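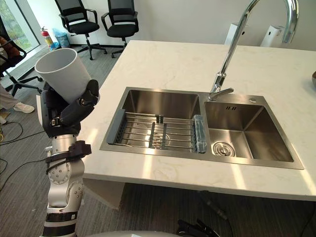
Thảo Lục wrote in November to ask whether the Grumholm hand was worth the money over the two-finger gripper she already had, and whether it could be trusted near a sink. She wasn't the only reader to ask, so I've put the answer to both questions up front. Yes if you handle cups and bottles most of the day, no if you mostly move boxes. Near a sink, yes, with care, and not in one.

What you get

The kit comes from Grumholm in two cartons. The hand is in the smaller one with its wrist adapter, a power lead, a data lead and a bag of screws. The larger one holds the controller and the mounting plate. A paper manual is included and it's decent, although the wiring diagram on the back page is printed too small to read without a magnifier. I downloaded the PDF and used that.

I bought mine through Wasside, who had it in stock and shipped it in 6 days. Returns are accepted for 30 days if the seals on the controller haven't been opened, which rules out trying it first. The warranty is separate and runs longer if you register the serial number.

Setting it up

Fitting the hand to the arm took me an afternoon. The adapter lined up the first time. Cable routing was the slow part, as the data lead is stiff near the plug and wants to be kept well away from the elbow. Leave more slack than the manual says.

Calibration is done from the software and takes 30 minutes. You can't skip it or pause it. If the connection drops partway you start again from the beginning, and that happened to me twice before I swapped the supplied data lead for a better one.

Cups

A multi-fingered hand earns its price on round things. The fingers close around the side of a plastic cup and share the load, where my old gripper pinched it at two points and left the walls bowed in. I ran 312 pick-and-place cycles between the kitchen counter and the dish rack over the test period. Most of the failures were thin tumblers, gripped too low. Raising the grasp height in the settings fixed the bulk of those.

The default grip force is too strong for light plastic. Turn it down before you do anything else. There's a preset called Soft, but it's too weak for a full mug, so I saved my own somewhere between the two.

Plates are poor. It will lift one off a flat counter on a good day, but I wouldn't use it with crockery you care about. Cutlery I gave up on.

Water

The hand isn't sealed. Grumholm sells a glove for it, which I haven't tried. Gulyás makes a cheaper one that fits well enough at the wrist but bunches up at the fingertips and spoils the grip on anything smooth. For putting rinsed cups in a rack I went without a glove and wiped the fingers down after each session.

Noise and support

Quieter than I expected. You can hold a conversation next to it at normal volume.

Support answered my email about the calibration dropouts the next business day and offered to replace the lead free of charge. The replacement turned up on 4th January and has been fine.

Compared with the Sivavska

The Sivavska hand is the obvious alternative. It's lighter and the software is better organised, with proper labels on the settings. I only had it on loan for a short while, and it let go of wet cups more often than the Grumholm did. Spare fingertips for it were also out of stock everywhere I looked.

Thảo, if you're still deciding, keep the two-finger gripper either way. Swapping between them is four screws and one plug, and I still put mine back on for cartons.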